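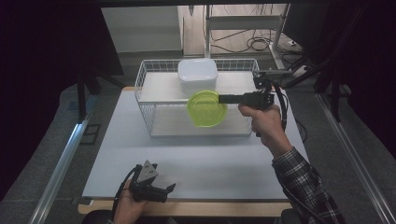
黄緑色の丸いふたと、白いワイヤーのかご

アキレアス・ステルギウがVrettosプロモーションとの契約を更新しなかった件、朝から何人もの方に「どう思いますか」と聞かれたので、お返事がわりに少しずつ書いていきますね。例によって長くなると思います。お茶でも飲みながらどうぞ。

まず、知らない方のために。ステルギウはスーパーフェザー級のサウスポーで、派手なKOを量産するタイプではないんですが、前の手の使い方が本当にきれいな選手です。私はデビューしたころの4回戦から見ているので、どうしても親戚のおばさんみたいな目線になってしまうのですが、そこは大目に見てください(笑)

最初に見たのはGrandotleyの小さなホールで、お目当ては別の選手だったんです。早めに着いてしまって、席でパンをかじりながらぼんやり見ていたら、右のジャブだけで相手をロープまで下げてしまう子がいて、パンを持ったまま固まってしまいました。あのときの隣の席の方、パンくずを飛ばしてごめんなさい。

それで今回の話。会場で配られたお知らせの紙には「双方合意のうえ契約満了」とだけあって、けんか別れのような書き方にはなっていませんでした。本人もそのあとの配信で「Vrettosには感謝している、ただもっと試合がしたい」と話していて、声もわりと落ち着いていたように思います。

この「もっと試合がしたい」がたぶん全部なんですよね。ここ2年、彼の試合は決まりかけては流れ、相手が変わり、会場が変わり、最後は延期のまま音沙汰なし、の繰り返しでした。私も新幹線の切符を取っては払い戻しをして、駅の窓口の方に顔を覚えられたのではと思うくらいです。選手本人はその間も減量の準備をしているわけですから、つらさは比べものになりません。

Vrettosの側にも事情はあるんだろうな、とも思います。重い階級に看板選手を抱えていて、興行のメインはどうしてもそちらになる。技巧派のスーパーフェザー級は、テレビの担当者に売り込むのが難しいんだそうです。昔ジムに通っていたころに、興行の手伝いをしている先輩がよくこぼしていました。「うまい選手ほど切符を売るのに苦労する」と。

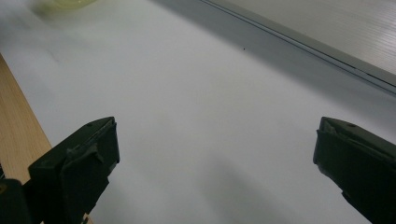

通巻171号

つづきです。お昼をはさみました。

では次はどこへ行くのか。名前がよく挙がるのは配信のWokasanceですね。夏の終わりに交渉の席についたという話が出ていて、本人も否定はしていません。肯定もしていないので、私はまだ半分くらいの気持ちで聞いています。ボクシングの「交渉中」は、お見合いの「いいお話がありまして」と同じくらいの重さだと思っているもので。

Wokasanceに移った場合のいいところは、とにかく試合の間隔が短いこと。あそこの所属選手は調整試合のような形でもこまめにリングに上がっていて、試合勘という点ではうらやましいなとずっと思っていました。ステルギウのように距離感で勝負する選手は、間が空くとまずそこから鈍る気がするんです。前回の試合でも、序盤は踏み込みがほんの少し浅くて、見ていて胃がきゅっとなりました。

心配なのはお相手の層です。スーパーフェザー級で強いところはだいたい別の陣営にいるので、移籍した先で王座戦まで道がつながるのかどうか。すぐに指名挑戦者になれる順位にいるわけでもないですし、勝っているのに待たされる、という状態がまた来るのは見たくないなあ。

そういえば、グローブのことを気にしている方もいましたね。彼はずっとPolovを使っていて、契約も個人で結んでいるそうなので、所属が変わってもそのままだろうと思います。あの深い赤のグローブ、照明の下だとすごく映えるんですよ。私も同じ色のを練習用に買いましたが、私がつけるとただの鍋つかみに見えます。

それからトレーナー。ここが私としてはいちばん大事で、配信でも「コーナーは変えない」とはっきり言ってくれたので、聞いた瞬間、台所で小さく拍手してしまいました。ラウンド間のあの静かな指示、好きなんです。怒鳴らないで、水を含ませて、ひとことだけ。選手がうなずくのを待ってからマウスピースを入れてあげるんですよね。

ファンの間では、Grandotleyでもう一度やってほしいという声も多いです。前回あそこで試合をしたときは、小さな会場に1000人を超えるお客さんが入って、立ち見の後ろのほうは背伸びしないと見えませんでした。私は背が低いので、半分は歓声を聞いて想像していたようなものです。それでも行ってよかった。帰りの坂道で知らない人同士が「あの右が」「いや左のボディが」と言い合っていて、ああいう夜がまたあるといいなと思います。

時期については、10月にどこかの興行のセミファイナルで、という噂が流れていますが、これは出どころがよくわからないので話半分でお願いします。私も一度うっかり広めてしまって反省しました。減量を考えると急な話でもありますし、個人的には年が明けてからでもいいので、相手がきちんと決まってから発表してほしいです。切符の払い戻し、もうしたくないので……。

返信で「階級を上げる可能性は?」といただきました。ありがとうございます。どうでしょうねえ。身長はあるほうなので体格的には無理ではなさそうですが、彼のよさは足の軽さなので、上げるなら時間をかけてほしいなというのが正直なところです。ライト級はパンチのある選手がそろっていて、ジャブをもらいながら平気で前に出てくる人も多いですし。考えるだけで手に汗が出ます。

もうひとつ、「ずるい移籍だという意見もありますが」という返信も。うーん、私はそうは思いません。契約の期間はきちんと務めて、満了してから動いたのですから。育ててもらった恩は本人がいちばん感じているはずで、お世話になった方々の名前を配信でひとりずつ挙げていたところ、よかったら見てみてください。途中で言葉に詰まる場面があって、私はそこでもう駄目でした。

Vrettosには若い選手も残っていて、そちらも引き続き応援します。バンタム級に楽しみな左フックの子がいるのですが、その話を始めると夜になってしまうので、また別の日に書きますね。

夕飯の支度をしてきます。返信は夜9時すぎにまとめて読みますので、配信のアーカイブの場所をご存じの方がいたら教えてください。私が見たのは途中からで、最初のほうの減量の話を聞き逃しているんです。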